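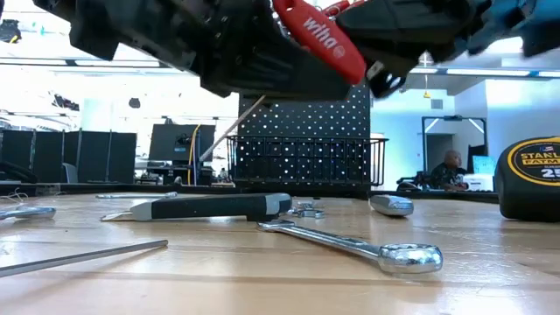 Local history in small towns is most often written from deeds, church registers and the minutes of public bodies. These sources are indispensable, and the Girard Historical Society has rightly spent many years placing them in order. They favor, however, those who owned land or held office. The people who repaired the mill gearing at Cumance left few signatures. What they left was equipment, and even an ordinary hand tool with a red handle and a maker's name in white lettering, such as "wiha," can tell a later reader what sort of work was done and where supplies were bought. Our county collections hold very little of this kind.

The Cumance mill employed 181 people at its height. The published history of the settlement names six of them, all foremen or owners. Meanwhile the society's catalog has grown to 3000 entries, of which 1139 concern property transfers. A researcher wishing to learn how a family in Grokulville earned its living must depend on chance remarks in letters.

It is the view of this writer that the society should amend its acquisitions policy when it meets in August. Workshop contents should be accepted on the same terms as papers, provided the donor can supply a name and a place of use. Interviews with former employees should be recorded at the time of donation and filed with the objects. The Tresta reading room has sufficient shelving for a modest beginning.

Some members will object that objects are costly to store and difficult to date. Both points are fair. A deed book also requires storage, and an undated photograph has never been refused.

Francine Perron

Filed under: Opinion, County Heritage

Related articles
Reading the Grokulville Church Registers
Who Built the Tresta Road?
Letters: The Future of the Reading Room

Contact the Editor | Copyright Girard Historical Society | Back to top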